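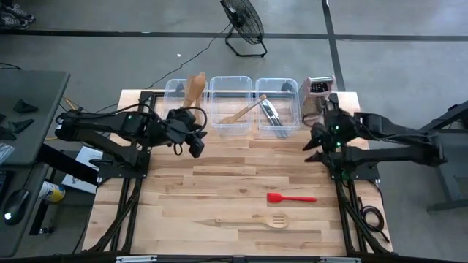
The sorting table in June, two arms and three bins.

At Likgate we packed kitchen sets by hand, 300 in one shift. Now the arms are learning to put spatulas and tongs in the bins, and my job is changing also. I do less lifting and more watching. My colleague Mitali Bhuiyan likes it, her wrists hurt less. I am not so sure yet — I miss talking across the table while we packed. The company in Emisville promised us two weeks of training, and I have signed up for the first group.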